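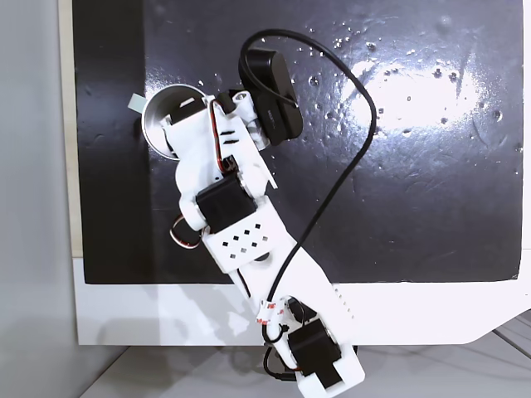 Droplets on a glossy black board, with a steel cup.

Clikum Community > Books and Reading > Historical fiction

Family saga with a cast list longer than my arm. Do I need the history first?

marginal_gains

My reading group in Zinusthorpe has picked one of those enormous novels about several families on a sugar island just before everything goes up in flames. It's the Poirier paperback, the one with the palm tree and the typeface that looks like it's melting. I'm on page 56 and have met what feels like the whole population. There are two managers, both with wives who drink, both with a son who stares at the sea. I can't tell them apart, and I suspect the sons can't either.

I know next to nothing about the real revolution behind it. Should I stop and read a proper history first, or carry on and hope? We meet on Thursday, so please don't suggest anything in volumes. Also, is there a family tree anywhere? The front of mine has a map of a harbour and that's your lot.

3 replies

tea_and_footnotes

Carry on. I did the responsible thing with a similar book and bought a history of more than 1000 pages. I now know a great deal about railway concessions and have still not finished the novel.

What worked the second time was writing the names inside the back cover as they turned up, with one fact each: "bad knee", "owns the boat", "hates the other one". Do it by household and leave gaps, as they will marry each other out of spite. If you're squeamish about writing in books, use a bookmark-sized bit of card.

For the background, an encyclopaedia entry on the last few years before the revolution will do you. Read it up to the point where the novel starts, then stop, or you'll find out who has to leave the country and when. The novelist is rather hoping you won't.

One thing to watch is that the Poirier edition has a note on sources at the back which says which characters are made up. It gives away at least one death. Mine is on the page facing the acknowledgements, lurking.

zillell_reader52

didnt finish it. too many cocktail parties. the film is better (there isnt a film, im saying i would prefer one)

overdue_again

I mostly agree with the first reply, though I'd go easier on the encyclopaedia. These books are usually told by people who have no idea what's going on up in the hills, and you get more out of the planters' dinner conversation if you're as clueless as they are. Look things up afterwards.

On the family tree, somebody typed one up in the Zillell group on here back in September. Search for "who is married to whom", with the second m, they're particular. It has spoilers from the third household down, so fold the page or squint.

If you run out of time, read the chapters told by the children. They're shorter, and they notice everything. Then go to Thursday and say you found the adults "deliberately interchangeable". I got a good 4000 words of argument out of that in my own group's chat and never had to admit I'd skipped the strike.

marginal_gains

Thank you, going with the back cover method. I have so far written "wife, gin" twice.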